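Small things, round containers

So I've been putting off the hall closet since we moved to Dradstead, and last month I finally ran out of other chores. September is my month for this kind of thing anyway. The light goes early, the porch is too chilly after dinner, and I get this itch to open every door in the house and see what I've been hiding from myself.

The hall closet is where the small stuff lives. I don't mean the small stuff that has a job, like scissors and tape. I mean the foam earplugs, the curtain hooks, the felt pads for chair legs, the spare feet from a couch we gave away two apartments ago. Back in Nenero it all fit in one shoebox and I could pretend it was a system. Then we got a house with a closet, and the shoebox had babies.

I dumped everything on the rug around ten in the morning with a big coffee and a podcast going, feeling terrific. By noon I was eating crackers on the floor, surrounded by piles, and I'd stopped hearing the podcast a long time before that. I counted the beads at one point (why??) and there were 356 of them, from a craft kit I don't remember buying. After that I quit counting anything.

My big question going in was boxes or tubs. I've been a box person all my life. Square things fit on square shelves, you can stack them, and they look so calm in catalogs. My mother was the same way, she had a cupboard of matching boxes with little typed labels and we weren't allowed to touch it. But I've noticed that every time I need something from the bottom of a box, I end up scrabbling around in a corner with one fingernail. Pushpins go in the corners. So do dead batteries, and whatever that gray fluff is.

A round container has no corners! I know, I know, you all figured this out years ago. You can swirl your hand around in there and the thing you want comes up to meet you. I switched the buttons over first, then the felt pads, and I was so pleased with how it felt that I went and did the whole closet, and then the drawer under the phone charger, which wasn't even on the list.

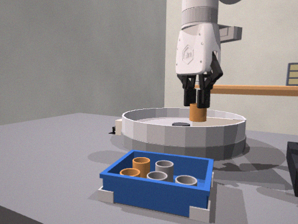
Short orange cylinder, round container.

Of course round things waste space. My shelf in there is a Kallio, the narrow one, and if you line up tubs along it you get these silly little gaps between them all the way down. It bugged me for an afternoon. Then I started sliding flat things into the gaps, sandpaper and envelopes and the instructions for the smoke alarm, and now I sort of love the gaps. I can get 2 tubs side by side at the front if they're the smaller kind, and the bigger ones have to go single file along the bottom.

I got most of the tubs at Skandiser, in that back aisle past the lampshades where they put the things that didn't sell in summer. They don't match. I'd planned on matching, I'd even measured, but the ones I liked had already been picked over and I didn't feel like driving out there again. A couple of them were secondhand and one came with a lid that fits a completely different tub. So I have blue next to cream next to a sort of mustard, and you know what, I can find the mustard one in my sleep. It's the picture hooks. When everything matched I had to read the labels, and I never have my glasses on when I'm hunting for a picture hook.

Labels, by the way. I went with masking tape and a marker. I have a label maker somewhere and it's probably very good, but it wants a kind of tape cartridge I'd have to order, and I was on a roll. Masking tape peels off clean and you can change your mind. I've already changed my mind on "misc," which I banned for about a day and then let back in.

What I got rid of: the couch feet (goodbye, couch feet), a bag of keys to doors I've never met, all the hotel sewing kits but one, every twist tie. I kept the beads. I also kept a tiny brass hinge because it's pretty, and I'm not taking questions on it.

The part I didn't expect was how much I'd enjoy dropping things in one at a time. I'd thought of it as the boring bit, the price you pay for the nice shelf at the end. But I got the radio going instead of the podcast, some station playing songs from 2000 or so that I knew every word to, and I just sat there picking things up and letting them go. Plink. Plink. The dog came and lay down on the curtain hooks and had to be moved. It got dark and I turned on the lamp and kept going until the rug was a rug again.

Next up is the garage, where the screws are. I've been told screws want to be in little flat drawers, so if you keep yours in tubs and it works, please leave me a comment, I'd like somebody on my side. And if you know what to do with a lid that fits no tub in this house, I'll take that too.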